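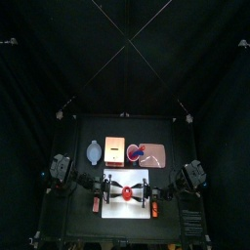
Black tabletop with white corner brackets, black fabric behind.

March
Raimo Karppinen

Right, picking this ticket back up - internet still dropping at our end, and I've now lost two video calls and most of my patience. Modem is the Conum one you sent out, plan is the 500 Mbps one, and when it's behaving it's brilliant! When it isn't, everything in the building goes for 30 seconds or so and then strolls back in like nothing happened.

Tried so far: power cycled the modem (yes, off at the wall, and I made a cuppa before turning it back on), swapped the cable between modem and router, and moved the router off the top of the filing cabinet. Zanele reckoned the cabinet was the whole problem. It was not. We dropped out again before I'd even put the screwdriver away.

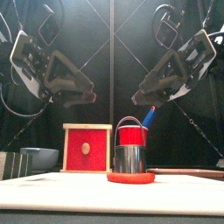 A gripper either side of the white tabletop.

Next I ran a continuous ping to the Kekana gateway overnight with the wi-fi switched off, laptop plugged straight in. By morning it had lost 1,521 packets, nearly all of them in clumps, and the ping right before each clump had crept up to 159 ms. Normally I'm in the teens. The modem's DSL light goes from solid green to flashing during a clump, so I'm pretty sure it's losing sync and the router is off the hook (sorry, router).

Your tech on chat asked me to change the DNS settings. I did it to be a good sport, no difference, changed them back.

Found something this arvo though. There's an old phone socket in the hallway with a Duma alarm panel still wired into it, from whoever leased the place before us, and no filter on it anywhere. Unplugged the panel at lunch and haven't had a drop since, which is only a few hours, so I'm not cheering yet.

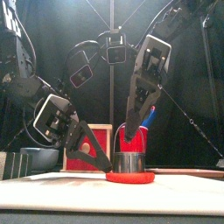
Photo: Zanele Venter

Could you please leave the ticket open until Monday? If the line holds I'll pull the hallway socket out properly, or get a registered cabler to do it if that's the rule. If it drops again I'd like a line test, and I can leave the ping running and send the log through. Modem logs are uploaded already under Flandedetti, the old account name. Mobile is best, I'm hopeless with email.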